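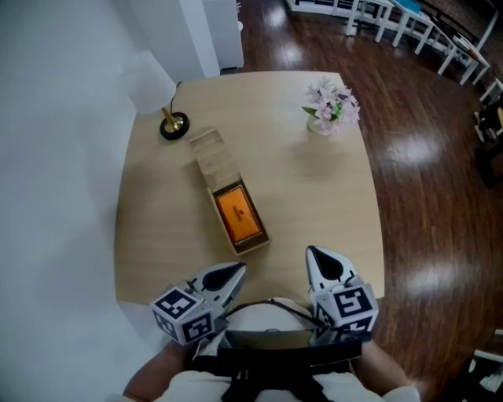 Lob der zweiten Portion

Wer im Restaurant fragt, ob man sich etwas teilen wolle, hat schon entschieden, von meinem Teller zu essen. Im Kakanden stehen 107 Gerichte auf der Karte, und mein Freund Hamisi Ogola will trotzdem immer »nur mal probieren«. Zuletzt blieben mir von fünf Teigtaschen zwei, eine davon angebissen.

Nun gilt Teilen als gesellig. Ich halte es für eine Steuer auf gute Bestellungen. Wer sich fast 20 Minuten durch die Karte arbeitet, soll die Ernte auch allein einfahren dürfen. Der Salatbesteller gegenüber hatte dieselben Möglichkeiten.

Mein Vorschlag an die Gastronomie: Teller mit höherem Rand. Bis dahin bestelle ich die Teigtaschen doppelt und stelle Hamisi seine hin. Gegessen hat er beim letzten Mal wieder von meinen.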